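Subject: Re: [handgrip] Anyone tried the Bonent kit?
From: Gintarė Bite
To: handgrip list

Uldis Sproģis wrote:
> We're looking at the Bonent hand-held gripper kit for the
> sorting tasks. Has anybody on the list used one for more than
> an afternoon? I care about the linkage mostly. Our old Stastar
> ones got sloppy after a month and I don't want to go through
> that again.

Hi Uldis, hi all,

Yes! I've had one on loan since January and I like it a lot. It came as a flat box of parts and took me 3 hours to put together, one of them spent hunting for a hex key I was sitting on. After 49 sessions the fingers still close square, and I haven't had to tighten the pivots once (the Stastar needed it every week, so I feel your pain).

What won me over is how it does with floppy stuff. I started on blocks and cups like everybody does, got bored, and moved on to bead strands. You come in open, straddle the pile, and squeeze slowly until you feel the beads bunch up. The trigger is light enough that you really do feel it! My hand gave out before the kit did, though. Four strands in a row is plenty for me, and I'd love a softer grip on the next version.

Two gripes. The manual is thin on how to swap the pads, and Bonent took 5 days to answer my email about it (nice answer when it came, with drawings). And the carrying bag is a joke, get a real case.

Here's the bead job, sorting into the yellow basket:
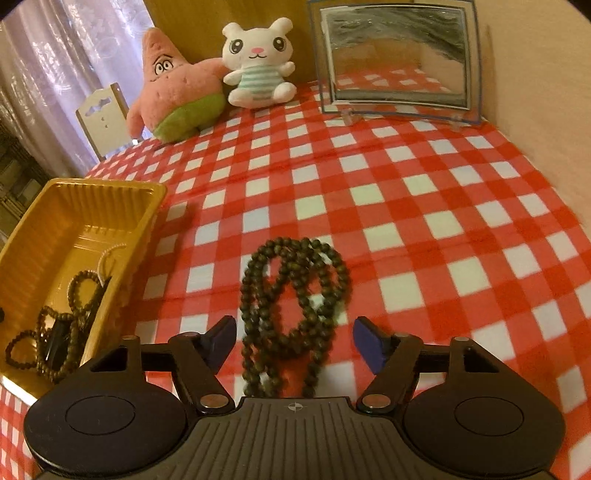 Vija Bite tells me she had the opposite trouble with hers: the trigger felt too light, she kept squeezing harder than she meant to, and she ended up putting in the stiffer spring from the spares bag. So try both before you settle on one.

Uldis, I can bring mine to the Goniteo meetup if you want to wear it out yourself. I'll pack the spare springs too.

Gintarė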